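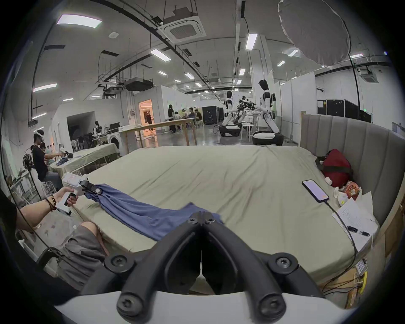
Blue on sage green, with the usual litter up by the headboard.

I have never believed in folding. I believe in drawers that shut, and for 26 years I've got mine to shut by leaning on them. So when Beryl Kershaw wrote in her Astham newsletter that a badly folded T-shirt "costs you twice", I wanted to know who was sending the bill.

Her method goes like this. Lay the thing face down, pull it flat from the corners, bring one side in to the middle, then the other, then fold up from the hem. Fine. My mother did the same and never wrote a newsletter about it.

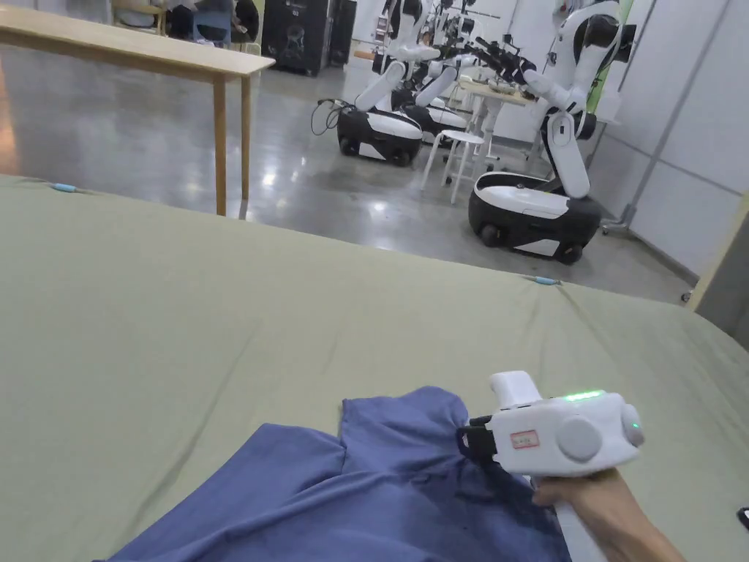 What I don't buy is the claim that any flat surface will do. A bed is a rotten place to fold. The sheet moves when the shirt moves, so you pull one corner straight and drag a wrinkle in under the other. A cloth on a table is a bit better, provided it's clipped down. Bare table wins easily, and I'd have told her that for nothing.

Then there's the clutter. Beryl says to clear the surface first, which is the sort of advice given by people who own a spare surface. A bed collects things. Phone on charge, tissues, something you were snacking on, the notes you meant to type up. I shove it all to one side and carry on, and I can't say the shirts come out any worse.

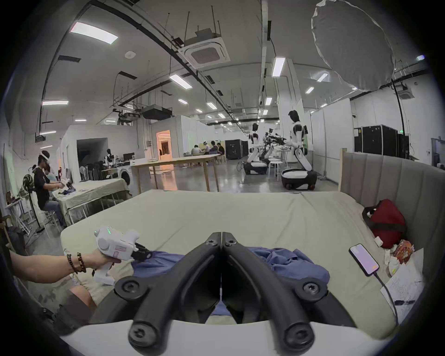

She also recommends the Lockwood board, a sheet of plastic with hinges. I had one. It lived behind the wardrobe in Stedberg for 2 winters and didn't make the move.

I will give her the sleeves. I always left them until last, and that's where the lump comes from. Get the side panel square, with the hem lying straight, before you go near the other half.

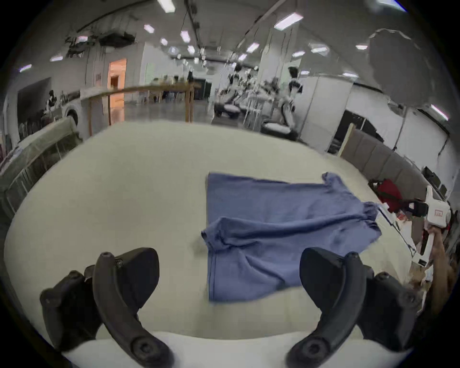 Whether any of this survives contact with a real drawer I doubt. I'm trying it on the T-shirts until the end of February. The jumpers can stay as they are, and I'm not rolling socks for anyone.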